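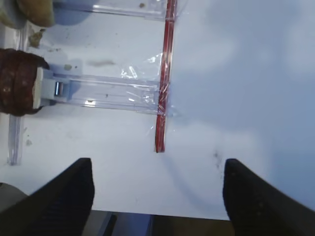
*A white matte work surface.*

**Gullow opens shared workrooms in former Salminen building**

November 11, 2019

Gullow has opened a set of shared workrooms on the ground floor of the former Salminen building in Norkedia, giving small businesses and sole traders in the town access to space by the day or by the month. The rooms cover 3,083 square feet and provide 52 desks, together with four meeting rooms and a kitchen.

The building had stood vacant following the closure of the Salminen printing works. Refurbishment was carried out by Dukasex, which retained the original staircase and replaced the heating and lighting throughout.

"Many people in Norkedia run a business from the kitchen table," said Iwona Szewczyk, Director of Property at Gullow. "We wanted to offer them a proper place to work at a price they can plan for."

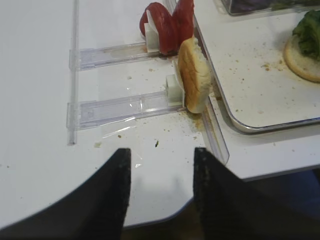 *White work surface with a rounded edge.*

Monthly membership includes post handling and use of the meeting rooms. Members may also book desks for visiting colleagues. To date, 40 desks have been let.

Gerardo Dela Peña, Managing Director of Dukasex, said: "The structure was sound, and we are pleased to see it in daily use again."

A second phase, on the first floor, is due to begin in January. Applications for membership may be made in writing or at the Gullow reception desk.

**ENDS**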